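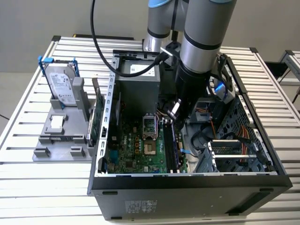 Stundordale Tinkerers > Hardware > Desktops

Old Dell tower, socket empty, what now

rekha_b
Hi all. Got this tower open on its side on the bench and before I go any further would like a sanity check. CPU is out, bracket is up, one stick of memory still in. Plan is a secondhand chip, more memory, an SSD, then it goes to my sister for her accounts and a bit of browsing. Budget is small. Is it worth it or am I polishing a brick?

Also do I need to take the power supply out to clean behind it. Never had one of these Dell ones apart before.

kacper_p
Worth it if the chip is cheap. Whats the model number? Should be on a sticker on the case somewhere, they love a sticker.

Close the bracket over something or get a plastic cover on that socket. Gold contacts open to the air on a bench is asking for trouble. One crumb.

Dirceu M
Not worth it. Sorry. By the time you've bought chip, paste, memory and a drive you could have a whole working refurb with a warranty. I did the sums on mine last May and was 31 quid worse off than if I'd just bought one. And I'd lost two evenings.

rekha_b
Dirceu – fair but I've already got the paste and a spare SSD in the drawer. So its just chip and memory. And I like doing it!

Kacper will look for the model no when I'm back from work. There's a regulatory label on the side panel but that's all tiny print and symbols, dont think its the one you mean.

kacper_p
No, thats just the approvals one. You want the service tag. Try the back or the top.

weronika_w
Please please do not touch the pins in the socket. I bent one with my sleeve. SLEEVE. Took me an hour with a needle and a magnifier and it still only saw half the memory afterwards.

On the PSU – leave it in. Blow it out from outside with a can, short bursts, unplugged obviously. Four screws on the back if you really must but why.

Dirceu M
Disagree, take it out. You can't get the fluff from behind it otherwise, and it's a five minute job. Don't open the PSU itself, that's different, that's the bit that bites.

weronika_w
Five minutes and then she's got to re-route all the cables. The orange and red lot going into the drive cage will be just the right length and no longer, Dell never give you a spare inch.

Dirceu M
Take a photo first then. Its not surgery

dorota.o
Agree with Dirceu on the PSU, with Weronika on the pins, and with Kacper on the cover. Sat firmly on the fence.

Blue bits are the bits you're meant to touch btw. Blue handle on the drive carrier, blue latch on the memory. Squeeze or pull, no tools. If its not blue and it doesn't want to move, stop and look for a screw.

rekha_b
Oh that's handy, I'd been eyeing up that drive carrier with a screwdriver like a fool.

Does the SSD go straight in there? Mine's the small 2.5 size.

dorota.o
It'll rattle. You want an adapter bracket, couple of quid. Soltari do a plain metal one, I've used it in three machines. Or double sided tape, I wont tell.

kacper_p
Tape is fine, SSDs don't care. Been taped in mine for years.

Dirceu M
Tape goes gooey. Get the bracket.

kacper_p
Mine hasn't

weronika_w
Memory – check what's in there before you order, the type is on the stick. And buy a matched pair if you can stretch to it instead of adding one odd stick next to the old one. Mixed sticks usually work, until they dont and you spend a weekend blaming Windows.

rekha_b
Ok so list as it stands. Cover the socket tonight. Service tag. Look up which chips the board will take. Bracket not tape (sorry Kacper). Pair of memory sticks. PSU undecided.

Anyone know if the Rocha shop still sells used chips over the counter? Would sooner that than post, last one I had sent came loose in a jiffy bag with nothing round it.

dorota.o
They do, tray behind the till, ask for it. Mornings are better. Take the service tag with you and he'll look it up. Update the BIOS if the chip is newer than the old one though, otherwise black screen and panic.

rekha_b
How do I update the BIOS with no CPU in it?

dorota.o
Ah. You dont. Have you still got the old one?

rekha_b
Somewhere. In a yogurt pot I think. Going to look now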